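Setting Up the Audio Tour Handsets

This section covers the Piltus handsets lent to visitors at the Illholm Battlefield and the Wirthorpe river crossing. Read it through once before your first opening shift. Charging racks and the map display are covered in the next section.

Before you start

You will need the desk key, the handset log and a copy of the current stop list. The stop list changes each April when the upper trail reopens. If the list in the desk drawer still shows the winter route, print a new one.

There are 47 handsets at Illholm. Wirthorpe has its own set and its own log. Do not move handsets between the two sites. They carry different tour files, and a visitor who picks up the wrong one will hear about the ferry landing while standing on the ridge.

Turning on a handset

1. Lift the handset out of its charging slot.
2. Hold down the green button until the screen lights up, then let go.
3. Wait for the word READY. This takes longer if the handset has been off overnight.
4. Check the battery bars. Anything under 2 bars goes back on charge.
5. Press 5, then PLAY. You should hear the opening of the test track.
6. Turn the volume to the middle setting and hang the handset on the loan rail.

NOTE: If the screen stays blank, leave the handset on charge for an hour and try again. If it is still blank, tag it and enter it in the log under Faults. 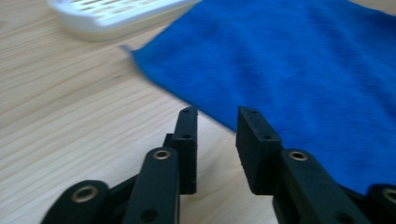

Choosing the tour

The handsets hold three tours: the Ridge Walk, the Grewal Farm Loop and the Children's Trail. The Ridge Walk is the default. It takes some 70 minutes at an easy pace, including the stop at the gun line.

1. Press MENU.
2. Use the arrows to highlight the tour the visitor has asked for.
3. Press OK.
4. Press the arrow again to choose a language, then OK.
5. Hand it over with the matching paper map.

Each tour resets to the beginning when the handset is switched off. If a visitor comes back to the desk for lunch and wants to carry on later, leave the handset on and write the last stop number in the log next to their name.

CAUTION: Do not open the SERVICE menu. Changes made there can erase the tour files, and they can only be put back from the office computer.

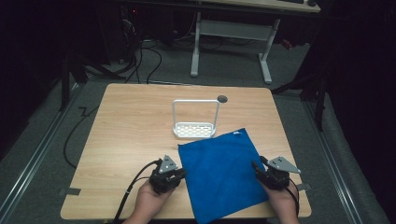
Fig. 2. Blue cloth and small white rack on the table.

Pairing with the stop markers

The Ridge Walk plays by itself when the visitor reaches a marker post. The other two tours do not use the posts - visitors key in the number painted on each sign.

Pairing is normally done once a season. Repeat it if a handset has been repaired, or if visitors report that a stop did not play.

1. Take the handset and the pairing card out to the post by the parking lot.
2. Stand on the path side of the post, within arm's reach.
3. Hold the card flat against the back of the handset until it beeps.
4. Walk to the second post without pressing anything.
5. If the narration begins, the handset is paired. If not, go back to step 2.

NOTE: The post at the sunken lane is slow to respond in heavy rain. Ask visitors to wait there a moment, or to key in the stop number by hand.

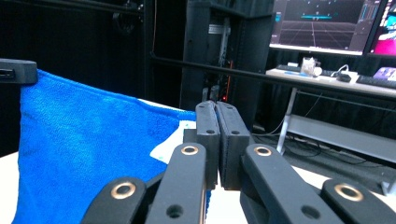 Fig. 3. Blue microfiber towel, close view.

Taking handsets back

Visitors may return handsets to the front desk or to the drop box at the lower gate. Empty the drop box before the gate is locked.

1. Check the number on the back against the log and sign it in.
2. Look over the screen and the earpiece for cracks.
3. Press and hold the red button to switch off.
4. Put the handset back in the slot with the same number. The slot light should turn amber.

If the light does not come on, lift the handset and seat it again. Do not force it. The contacts at the bottom bend easily, and a bent pair puts the whole slot out of use.

Lost handsets are to be reported to Satish Dwivedi at the visitor center the same day, with the number and the name from the log. Give any ID left as a deposit to him as well - it should not stay in the desk.

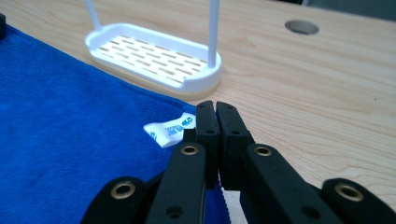
TROUBLESHOOTING

No sound, screen on
Turn the volume up fully, then press PLAY. If there is still no sound, plug in the desk headphones. Sound through the headphones means the earpiece has failed. Tag the handset.

Wrong stop plays
The visitor has probably cut across from the Farm Loop. Have them press STOP and key in the number they want.

Screen shows CARD
The memory card is loose. Do not open the case. Tag the handset and log it.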